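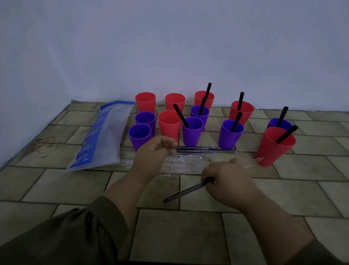 Tomomi Hattori gets in before everyone else at Kemppainen, a catering supply shop with a prep room in back, and by the time I called she had already been on her feet for hours. Thursday, 7 a.m. her time. She'd asked for early. "After nine I can't talk, after nine it's orders," she said, and I could hear a tape gun going somewhere.

I wanted to know about the trial. Kemppainen had an arm on loan from Nevico from spring into August, and people in the trade have been talking about it as if it ended the argument, one way or the other. Hattori doesn't think it ended anything.

"It stacked boxes. It stacked boxes great," she said. "Same box, same pallet, all day. I would of kept it for the boxes." The trouble came with party sets. Cups set out, one straw in each cup, two colors mixed. A job any new hire gets in their first hour. The shop sends out 400 sets in a slow month and 2000 in a busy one.

What went wrong? She laughed. Straws, mostly. A straw is thin and light and it rolls. Grab it too low and there's nothing left to put in the cup. Push when you've missed the mouth and the cup goes over, and takes the next one with it. "You don't think about it when you do it. You have the straw, you're already looking at the next cup."

And before the straws, the bag. She was firm on this, came back to it twice. Clear film, a printed label, something to pinch and tear at, and then the film is all over your work area and you have to shove it out of the way. The Nevico arm was never even asked to do it. Somebody opened the bags first and laid the straws in a tray, facing one way.

"So who's doing the chore?" Hattori said. "The person who opened the bag. The arm does the last bit."

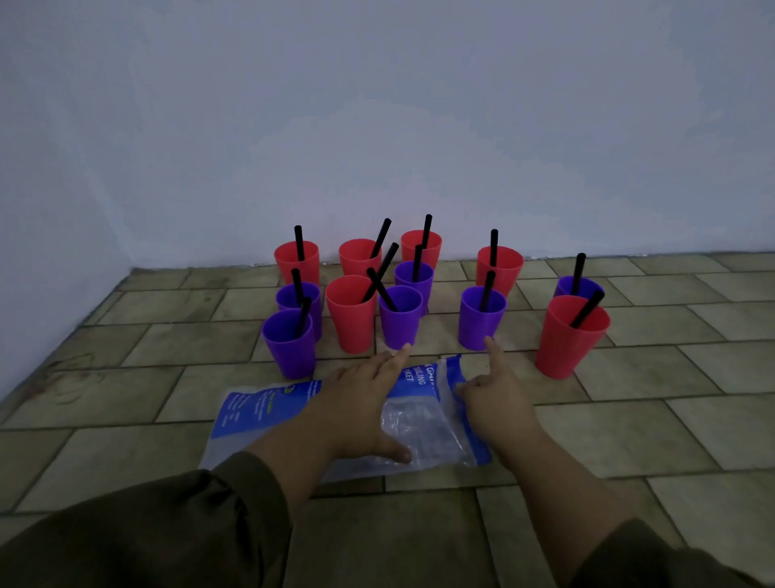
Chunhua Shen doesn't buy that, or not all of it. The last bit is most of the hours, Shen told me by email, and a tray of straws takes a person a minute to fill. If a machine will work from that tray until closing time, it has done a chore by any measure a shop owner would use. Shen also thinks the bag will be solved sooner than people in prep rooms expect — two hands instead of one arm, and a lot more recordings of people doing it.

I read that back to Hattori. Long pause. Tape gun.

"Okay, the two hands, yes," she said. She holds with the left and pulls with the right and has never once thought about which. With one arm you'd need a clamp, and the clamp has to know about every bag from every supplier. Erach bags tear nice. Beletti bags don't, they stretch, and then they give all at once. She has staff who hate Beletti bags and would pay out of there own pocket to switch.

On recordings she is less sure. Lihua Xiong, on the Nevico side, had told her they were aiming for 3000 short runs of the cup job before trying it again. Hattori asked if any of those would include the mess. Straws tangled, a cup leaning, the wrapper in your way.

"She said good question. I like her. But she said good question and then we talked about the pallet."
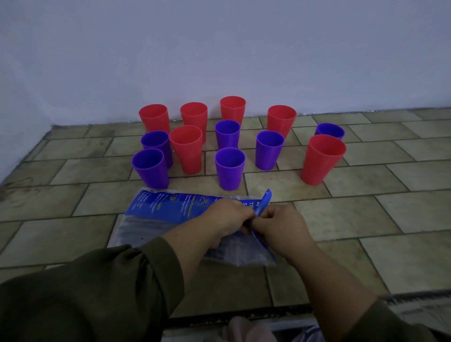 Home is where she gets really doubtful. At the shop you can at least fix the table, fix the lights, buy from one supplier. At home it's the kids' cups on the floor and a straw under the couch. I asked what she'd pay for a machine that could set up a birthday party, start to finish, bags and all. She said she'd want to see it do 5 in a row first, at her sister's place, with her sister's dog.

Would she take another trial? Yes, right away. She was a little annoyed I asked. She wants the arm back for the boxes this fall whatever happens with the straws, and she's told Nevico so. She also wants it four feet further from the door, because last time you couldn't get a cart past.

Then it was ten to nine and she had to go. The orders had started coming in early.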